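Visit report: linen and textile reuse depot, Vorkemau

The depot opened its doors to trade visitors in August. I went with Edit Rácz, who buys linen for a group of guest houses in Poltville. Our interest was narrow: how returned bed linen is sorted, and what it costs to bring it back to a usable grade.

Intake and grading

Returned linen is weighed on arrival and graded by hand under daylight lamps. Grade A goes back to hire, grade B is cut down for pillowcases, and grade C is sold as wiping cloth. The depot quoted 400 kg as a normal daily intake. Cotton and polycotton are kept apart from the first bench onwards.

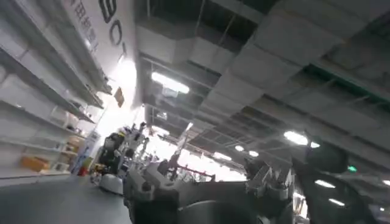

Stock control is done on paper. Each lot gets a card with its weight, grade and customer code, and the card stays with the lot until dispatch. The hall is lettered in large black capitals on the white wall band above the shelving, B and C among them, and a card carries the same letter as its bay. Edit asked about barcodes. They were tried and dropped — the labels did not survive the wash.

Drying

Tainá Cavalcanti runs the process side and gave us the longest talk of the day. Her main point was residual moisture. Cotton sheets are taken out at 9 per cent and finished on the ironer, which shortens the cycle and reduces shrinkage. Towels are dried fully.

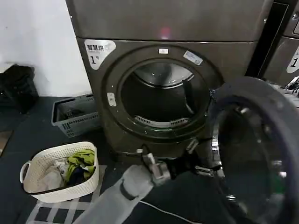
Dryer no. 1, door open.

Test lots are kept small, at 10 kg, and weighed before and after. Lagman percale lost less length than Brelter over the trial, although the Brelter cloth was heavier to begin with. I would want to see the figures over more washes before drawing anything from that.

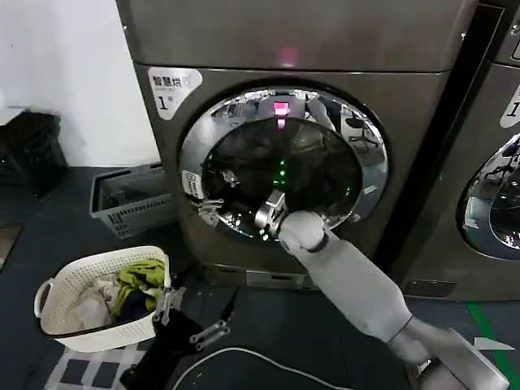

Costs and minimum order

Regraded sheets are sold in bales of 183 pieces. Mixed sizes are available at a small surcharge, and delivery to Poltville is extra. Edit has asked for a sample bale in single size, grade A only.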